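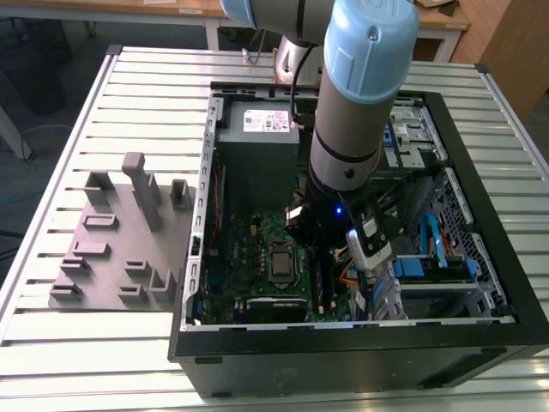

Report of the Reviewing Officer on the Disassembly Trials at Nundlow
Submitted to the Hauser Institute, January 23, 2020

1. The Reviewing Officer was asked to decide whether the result claimed by the Nundlow laboratory should stand. The claim was that an arm, given no drawing of the computer in front of it, could learn the order in which the parts ought to come out. The Officer has no training in machines. The Institute considered this an advantage, and the Officer did not object.

2. The method is set out in the laboratory's own paper and need only be given in short. The arm tries a part with a small force. If the part gives, the arm goes on. If it does not, the arm lets go, records the refusal, and tries another. After each computer the record is read through by a program named Flidetti, which draws from the refusals a guess about what was holding what. The next computer is begun from that guess.

3. There were 128 computers, bought as a single lot from a closed office in Zovlow. Of these, 108 were taken apart in full. The remaining 20 were stopped, and it is these that brought the matter to the Institute.

4. In each stopped trial the arm had removed the memory and the cables and had then come to the drive cage. It tried the latch. It recorded a refusal, tried again, and recorded another. The limit was set at 400 attempts on any one part, and in every stopped trial the limit was reached. The laboratory counted these as failures and said so plainly. A second group, working from the same records, held that they were something else, and asked that the result be withdrawn until it was known what.

5. The Officer travelled to Nundlow in the last week of September and was given a desk in the room where the trials took place, with a good view of the bench. A kettle was provided. The laboratory staff were courteous and did not speak while the arm was moving, a habit they said had no purpose.

6. On the first two days the Officer read the force records. A refusal, as written down, is a single number: how hard the arm pulled before it let go. In the completed trials the numbers rise. The arm pulls a little, then a little more, and the part comes out or is left for later. In the stopped trials the numbers fall. By the last attempts the arm was hardly touching the latch at all.

7. The second group had seen this and had written in its letter that the arm "had ceased to try". The laboratory's reply was that an arm does not try in the first place and so could not cease. The Officer found both letters well argued and set them aside.

8. On the third day the Officer asked for a trial to be run on one of the stopped computers, from the beginning, with Flidetti's guesses cleared. This was done. The arm had the drive cage out at its sixth attempt. The same computer was put back together and run with the guesses restored. The arm came to the latch and stayed there until the limit, pulling less each time.

9. It was the Officer's view that the fault must therefore lie in the guess, and the staff agreed to print it. It ran to 10 pages. Most of it concerned screws. On the ninth page was a rule drawn from one early trial, in which a cage had come away suddenly and the arm had struck the side of the case. Flidetti had entered this as a harm, and had concluded that the harm followed from the pull. It had advised a gentler pull. When the gentler pull was refused, it had advised one gentler still.

10. The staff were silent for some time. One of them remarked that the knock had left a mark on the case and that she had not thought about it since. She went to find the case on the shelves, and came back with it, and the Officer was shown the mark, which was small.

11. The Officer slept poorly that night and wishes this to be recorded, having been asked by the Institute to list all conditions that may have affected judgement. The Officer had at one time held a post for eleven years without once asking for a better one, on the strength of a single conversation in the first month. This has no bearing on the findings.

12. Findings. The method is sound. The result for the 108 completed trials should stand. The stopped trials should no longer be entered as failures of the arm to find the order of parts, as the order in each was correct. They should be entered under a separate heading, for which the laboratory is invited to propose a name.

13. The laboratory asked whether the rule on the ninth page should be deleted. The Officer advised that it be kept and that the arm be shown further cages. At the time of leaving, the first of these had been set on the bench, and the arm had made its third attempt.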